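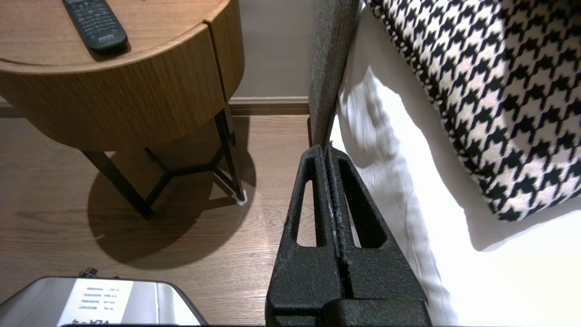
Por Morenike Adeyemi | 30/11/2020

La habitación de alojamiento es uno de los entornos menos regulados para la manipulación robótica. No es una nave con vallado perimetral ni un laboratorio con acceso restringido, y su mobiliario responde a criterios de comodidad. La guía de buenas prácticas que Ninmont aprobó en octubre, tras 14 meses de trabajo con los establecimientos Muna y Barros, pretende ordenar ese terreno.

El documento se ocupa de tareas modestas: acercarse a una mesilla, abrir y cerrar un cajón, recoger un mando a distancia, circular junto a la cama. Su redacción ha sido coordinada por Geetha D'Souza, responsable de normalización de Ninmont, con la participación de Baiba Šimkus en los capítulos relativos a seguridad eléctrica.

El texto parte de un inventario previo de la habitación. Antes de cualquier movimiento del brazo, el operador debe registrar la posición de los muebles, el estado de los cajones y los objetos depositados sobre las superficies. El registro se repite al término de la sesión y ambas versiones se conservan juntas. Durante la fase de ensayo se archivaron 3328 registros, que han servido para revisar el formulario en dos ocasiones.

«El formulario inicial preguntaba si el cajón estaba abierto o cerrado. El actual pide también el recorrido de la guía y lo que hay dentro», explica D'Souza.

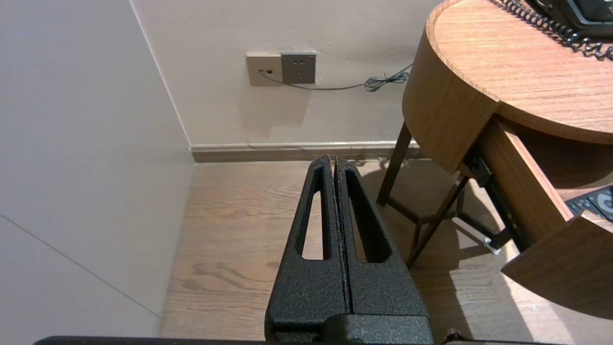
Distancias, cables y mobiliario curvo

El capítulo tercero fija una separación mínima de 10 centímetros entre la pinza y cualquier toma eléctrica o de datos, salvo que la tarea exija expresamente el contacto. Los cables sueltos se tratan como obstáculos y no como parte de la pared. Šimkus defendió este criterio frente a quienes proponían limitarlo a los cables en tensión. «El operador no siempre sabe qué lleva un cable. La regla tiene que servirle igual», sostiene.

Mayor debate suscitó el mobiliario de contorno redondeado. Las mesillas cilíndricas ofrecen pocas referencias rectas a la cámara de muñeca, y la sombra del tablero puede ocultar las patas. La guía recomienda una aproximación lenta, con los dedos cerrados, y una parada de 2 segundos antes de entrar en el espacio situado bajo el tablero.

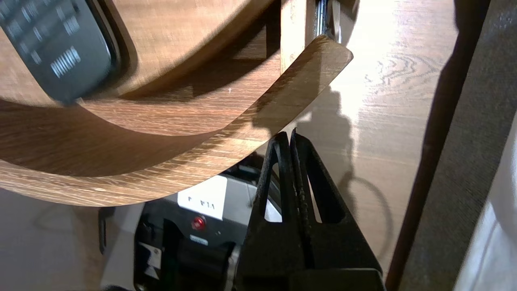

Los dedos de la pinza, casi juntos, apuntan hacia la cara inferior de una pieza curva de madera.

Elli Salminen, que representó a Barros en las sesiones de redacción, solicitó que el texto distinguiera entre roce y colisión. La versión aprobada recoge la distinción: el roce se anota y permite continuar; la colisión obliga a detener la sesión y a revisar el mueble.

Objetos del huésped

La guía prohíbe la manipulación de efectos personales sin consentimiento escrito. Los objetos propios de la habitación, como el teléfono o el mando, pueden desplazarse siempre que regresen a su lugar. Las imágenes captadas por el robot quedan sujetas al mismo régimen de custodia que los registros.

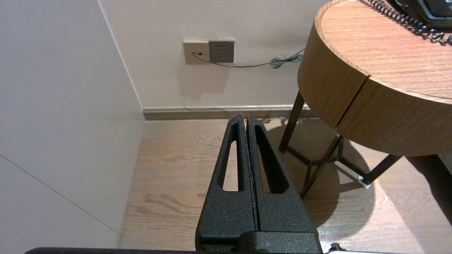
Mesilla redonda con teléfono, junto a las tomas de pared. El capítulo tercero regula la aproximación a estos puntos.

La aplicación será voluntaria en una primera etapa. Ningsih Simanjuntak, del centro de ensayos Arer, se encargará de recibir las observaciones de los establecimientos adheridos y de proponer las enmiendas. Entre las cuestiones pendientes figuran la ropa de cama, para la que todavía no hay criterio común sobre fuerza de agarre, y la iluminación mínima exigible durante el trabajo.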